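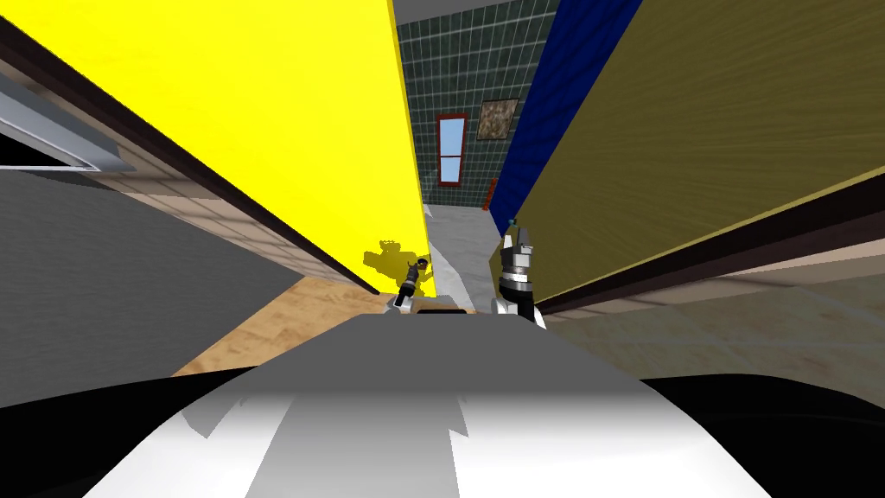 How does the planner decide when a passage is too narrow to enter with the arms raised? It compares the swept width of the base and both arms with the free width in the local map, and it folds the arms before entry if the margin falls below a fixed limit.

Figure 3. Onboard view in the Endero simulator, with both grippers visible ahead of the robot's body and a corridor between colored panels beyond them.

4.2 Passage Entry

The check is carried out by the Clendix planner at each replanning step. Arm poses are read from the joint state, projected onto the floor plane, and merged with the base outline. Pixels belonging to the robot are masked before the depth image is passed to the mapper; without this mask, the grippers are entered in the map as obstacles and the planner stops.

We ran 900 trials in simulation, 300 for each of the 3 arm settings. Wall colors and textures were drawn at random for each trial. Contact with a wall was recorded in 28 trials, most of them during turns at the passage mouth. The fold limit was held constant throughout and was not tuned for any single layout.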